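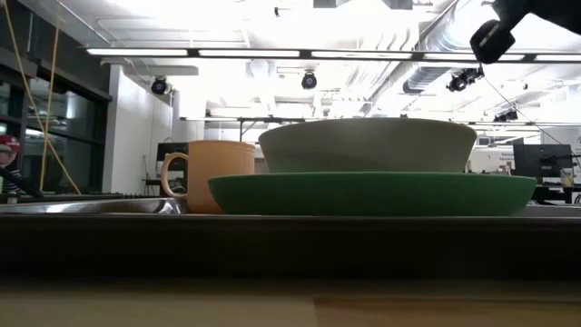

A bowl, a plate and a mug at the sink in the Faswood teaching kitchen

About the Stirnanau School of Household Practice

The Stirnanau School of Household Practice teaches the daily work of running a kitchen: washing, drying, sorting and storing tableware, and caring for the surfaces on which that work is done. Our courses are open to adults entering employment in canteens, care homes and guest houses, and to those who wish to manage their own homes with more confidence.

Our Teaching Kitchen

Instruction takes place in the Faswood building, a large hall with long overhead lights. Students begin with everyday dishes and learn to handle mugs, bowls and plates before moving on to glassware and serving pieces. The school keeps 646 items of tableware for class use. Each item is entered in the kitchen register and checked every May.

Courses

The Foundation Course consists of 49 hours of supervised practice at the sink and in the storeroom. Graduates may continue to the Virág Certificate, which covers the organization of a shared kitchen, including shift planning and stock records. Class fees include aprons, gloves and printed materials.

Leadership

Kornél Mészáros serves as Director of the school and is responsible for the curriculum and the appointment of instructors. He previously managed dining services at the Jurnarside residence halls.

Visiting and Enrollment

Prospective students and employers are welcome to attend an introductory session. Places must be reserved through the enrollment office, which also accepts requests for group instruction and for accessible workstations.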